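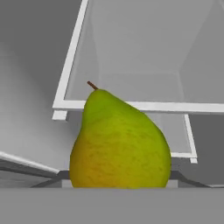 1/ Plandix and their "pick anything" subscription

Spent February on the trial of the Plandix simulator add-on, the one that's meant to save you buying a robot arm before you know if it can handle your stock. We pack fruit boxes. The pear is theirs, from the produce library, and I'll give them the pear. Speckles, a bit of orange blush, little brown stem. Lovely. Everything else in there is grey and white and looks like it was finished the afternoon before launch.

2/ What it costs
Six months minimum. $443 a month for the base tier. The produce library is extra, and so is exporting your results in anything other than their own format. I asked for the export price three times and got a brochure twice.

3/ The pitch, in their words: "Test 4000 picks overnight." Sure. I ran 4000 picks overnight. In the morning I had a green bar and a success score and no way to see which ones failed unless I opened them one at a time. There's a "review failures" button. It opens a page asking if you'd like to upgrade.

4/ My main gripe is bruising. A pear you've squeezed too hard looks perfect for a day and then your customer rings you. The sim scores a pick as good if the fruit ends up in the right spot. Squeeze force is logged somewhere but it doesn't count towards the score at all. I asked support and was told damage modelling is "on the roadmap". No date on the roadmap.

5/ Also ripeness. Every pear behaves like the same pear. You can change the size with a slider and you can change the colour, but a yellower one is no softer than a green one. Anybody who has worked a packing line for one morning could have told them that matters.

6/ Things I did like, so I don't get called a grump again:
Setup took me under an hour on a fairly ordinary computer.
Moving the fruit around between runs is easy, just drag it.
Their support bloke Emil Hubmann answered at 9 at night and didn't read to me off a script. He's the one who told me about the squeeze log, so thank you Emil.

7/ A few of you asked how it stacks up against Brurkel. I only had the Brurkel demo, which is capped at 500 picks, so take this with salt. Uglier fruit by a mile. But the failures come out as a plain spreadsheet and I found a bad approach angle in ten minutes that I'd been missing in Plandix for a week.

8/ Haven't tried Solard. Their sales form wants my annual turnover before they'll show me a price, and I closed the tab.

9/ Someone's going to say a simulator is only ever a first step and you tune it on the real machine later. Fine — but then don't sell it with "go straight to the line" across the top of the website. My neighbour at Angelovski took that line at face value with their citrus and they're still fiddling with grip settings by hand.

10/ Would I pay for it? Not at $443 with the library on top. If you've already got the arm and somebody on staff who likes poking at settings, maybe the base tier for the minimum term. If you're a small packer hoping it'll tell you whether to buy the arm in the first place, I don't think it can answer that yet.

11/ Trial's cancelled as of this morning. The cancel page has four screens, by the way, and the last one offers you a discount they never mentioned when I was asking about price. Screenshot that one if you get there, might be handy for haggling.

12/ Replies are open if you've run it on stone fruit. Mostly want to know if the plums are any better.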